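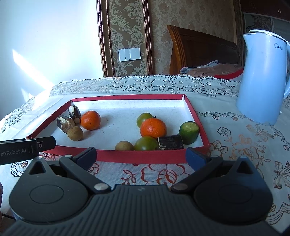
Châu Hà thinks my last call for diary keepers read like a jury summons, and that I should say right away that it takes ten minutes a day, the handwriting can be terrible, and you get paid in groceries.

So, it takes ten minutes a day, the handwriting can be terrible, and you get paid in groceries!

5 min read

I'm looking for 34 households in Ganside and Wasoneck to keep a kitchen diary for me this summer. We start in June and go for 13 weeks. I ran a much smaller version of this a couple of years ago, mostly with people from my own street, and it was the most fun I've had with a stack of notebooks in my life. A few of you have been asking me ever since when the next one was coming. This is it, and there's a little money behind it this time.

What I'm after is pretty ordinary. I want to know what people bring home, what they cook, what they mean to cook and don't, and what they do with the sad end of the ginger. Last time I ended up with 373 recipes and half-recipes (some of them were one line long, one was just "same as Thursday but more vinegar"). I typed them all up at my kitchen table, and the ones I still make are nearly all from the margins. People would write down a proper dinner very neatly and then, underneath, sort of as an afterthought, they'd tell me about the fried rice they ate standing up at eleven at night. I love the fried rice entries. Please give me more of those.

Who should sign up

Anybody 18 or older who lives in Ganside or Wasoneck and does at least some of the cooking where they live. You don't have to be good at it. If you're a household of one, you're a household. If there are six of you sharing two shelves of a fridge, also a household, though you'll need to pick one person to hold on to the notebook. Kids can write in it and draw in it, and I hope they do, but a grown-up has to fill out the form.

I'd especially like to hear from folks who cook with roots and fruit they grew up with and have trouble finding here, or who have figured out what to swap in. Last round we had a long back-and-forth, across four different notebooks, about which oranges are worth the money for marmalade and whether you should bother peeling young ginger. I had opinions going in. I've changed some of them.

And night shift people – please, please apply. I had one last time and it wasn't enough. Breakfast at five in the afternoon is a whole way of cooking I know very little about.

If you write in a language other than English, go right ahead. Châu Hà reads Vietnamese for the project and I can muddle through in Spanish. For anything else I'll sit down with you at the end and we'll go over the parts you want included.

What you'd do

You'll get a notebook and a pen and a glue stick. Most days, you write something down. It can be a list, a recipe, a complaint about the price of limes. Glue in receipts if you feel like it, or the label off a jar. I'd like at least four entries a week, and if you go away or get sick or just can't stand the sight of the thing, skip a week and pick it back up. I'm not going to chase you.

Three times over the summer we get together, once at the start, once in the middle, and once when it's all done. These are evening meetups, 6:30 to about 8, at Sasa, the coffee place on the Wasoneck side of the bridge. They're letting us have the long table in back. Bring something to eat if you want to (people brought way too much last time and I was thrilled). You can miss one of the three. If you need to miss two, tell me early and I'll come by and see you.

I'll also ask for one longer conversation, maybe forty minutes, in your kitchen or on the phone, whichever you like better. I record the sound so I don't have to scribble. You can tell me to turn the recorder off whenever you want, and you get to read the typed-up version before anyone else does.

What you'd get

The grant for the whole summer is $2,175, which I realize isn't a fortune, and I'd rather be up front about where it goes. Each household gets $60 in grocery vouchers, good at Vương Market on the Ganside side, handed out in two halves – thirty at the first meetup, thirty when you turn in the notebook. What's left over buys the notebooks. I don't get paid out of it, and neither does Châu Hà.

If you'd have a hard time getting to Vương, say so on the form and I'll work out some other way to get your groceries to you.

You get your notebook back too. I borrow it for a month or so in the fall to copy the pages, and then it's yours again. A couple of people from last time are still going in theirs.

What happens to it all

I'm putting together a small printed cookbook, spiral-bound so it stays open on the counter, and every household gets a copy. You choose how you show up in it – full name, first name, initials, or a name you made up. You can also choose to be left out of the book completely and still do the diary and still get the vouchers. Anything about money, health, or who's mad at who in your family stays out unless you tell me otherwise. I won't be posting pages online.

A few things I keep getting asked

No, it doesn't need to be healthy. Frozen pizza goes in the notebook.

Yes, you can do it with your neighbor, but you each need your own form and your own notebook.

Phones are okay if writing by hand is hard for you. Send me voice messages or texts and I'll print them and stick them in. One person did the whole summer by voice message, and I could hear the onions going.

Restaurant cooks are welcome, but write about what you eat at home, please.

How to sign up

Paper forms are on the counter at Vương and by the register at Sasa. It's one page, front only. Tell me who you live with, what you ate yesterday, and how to reach you, then leave it in the envelope next to the pile. If paper's a pain, ask at either counter and they'll give you my number, and we can do it over the phone after 7 in the evening.

If more people sign up than I have notebooks for, I'll pick so there's a decent mix from both sides of the bridge and of big and small households. You'll hear from me either way before the end of May. And if you were in the first round, yes, you can apply again! I'll give new people first dibs, but I'd be very happy to see your handwriting.

One more thing on the form, where it asks what you ate yesterday – don't clean it up for me. Crackers is fine.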